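Software Engineer, Motion Planning and Control (Two-Arm Manipulation)
Clustora – Tirnutham office, on site

Clustora writes the software that tells pairs of robot arms where to go and, more often, where not to. Our planner, Asadi, handles two arms sharing one workspace. It is good at this until cloth is involved, at which point it develops opinions. We would like to hire someone to argue with it.

You would join a team of five. Most of your week goes to the planner and the controller under it, and the rest goes to reading logs from the Kanthorpe test cell and asking why a perfectly legal path took the long way past a pole.

Both arms have to work close to a cloth-lined tray with white tubing and an upright pole nearby, so collision checking gets plenty of exercise. Cables count as obstacles too. Our current model of a cable is a polite fiction, and you are welcome to replace it.
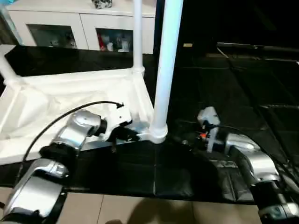 What you'll do

Cut replanning time when one arm changes its mind halfway through a move.
Own the grasp pose code for folded and crumpled fabric.
Keep the regression suite honest. It has nearly 300 recorded runs, and 2 of them pass for reasons we can't explain.

What you'll need

At least 3 years of C++ on something that moves.
Enough Python to fix other people's.
A working knowledge of inverse kinematics and the patience to explain it to sales.

How to apply

Send a resume and a short note about a bug you are still annoyed by. Cover letters are read, though not with joy. Applications close at the end of September.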